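Project Report: Set-up and Maintenance of the Two-Arm Bag Handling Cell
Department of Mechanical Engineering, Prilthorpe
Module: Automation Project, second year

3. Condition of the cell at the start of the project

The cell was handed over to the project group in September. It consists of two arms mounted on a common table, with one gripper on each. The first gripper has black fingers with flat pads and is used for holding. The second has longer grey fingers with clear tips and is used for picking at the free end of the item. The control software, Gostia, was already installed and was left at the version supplied by the workshop.

The log book showed 2,000 cycles since the last recorded service. The previous group had reported that bags slipped from the holding gripper during transfer, and that the closing position differed from one day to the next. No fault had been entered against the second arm.

4. Inspection and cleaning

The fingers of the holding gripper were removed, wiped with a lint-free cloth and examined under a bench lamp. Both pads were found to be serviceable. A thin film of dirt was present along the upper edge of the left pad and was cleaned off. The fasteners at the base of the fingers were checked with a torque driver – two of them turned before the set value was reached, and these were tightened again in the order given in the workshop sheet.

The wrist camera was cleaned in the same session. Its focus was not changed.

5. Finger alignment

Misalignment of the pads was considered the most likely cause of the slipping. The gripper was closed on a 5 mm gauge block and the contact was checked on both sides with a feeler gauge. The right pad met the block slightly before the left. One shim was added behind the left finger and the check was repeated until contact was even.

The zero position was then set again in Gostia. The earlier value had been stored with the fingers open, contrary to the Stojanovska procedure used elsewhere in the workshop, in which zero is taken with the fingers fully closed and no item present. The group adopted the Stojanovska procedure for the remainder of the project and recommends that it be written into the cell instructions.

6. Grip position on the bag

The test items are clear plastic bags with a pink seal. Film of this kind is difficult to hold by a single layer, and the group therefore chose to grip where the bag is gathered, with the seal lying in line with the gap between the fingers. 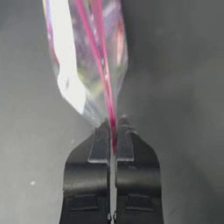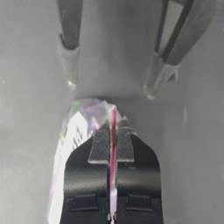
Wrist camera views of a bag held in the black gripper; the grey fingers of the second gripper are in view in the second picture.

The closing force was raised in small steps from the value left by the previous group. At low settings the film crept between the pads when the arm accelerated. At high settings the film was marked, and on one bag the seal was bent out of shape. The setting finally chose by the group was 60 per cent of the maximum, with the closing speed reduced for the last part of the stroke.

Glare from the film caused some difficulty. The vision routine, Catunis, looks for the coloured line of the seal and at first lost it whenever a bright reflection lay close by. The lamp on the left of the table was lowered and turned towards the wall, and the exposure was shortened. These two changes were made on the same afternoon and their effects were not separated.

7. Results

A trial was run on completion of the work. Of 60 bags presented, 49 were held throughout the transfer. The remaining bags were either dropped or gripped away from the seal. Most failures occurred with bags that had been used in earlier trials and were heavily creased, but the group did not record the age of each bag and cannot support this with figures.

The zero position was read before and after the trial and had not moved.

8. Recommended maintenance

The pads should be wiped before each day of use. The fasteners should be checked weekly and marked with paint so that any movement can be seen. The zero position should be read at the start of each session and entered in the log book, together with the name of the person who took the reading. A spare pair of fingers should be kept with the cell – at present a damaged pad would stop all work until a replacement could be made.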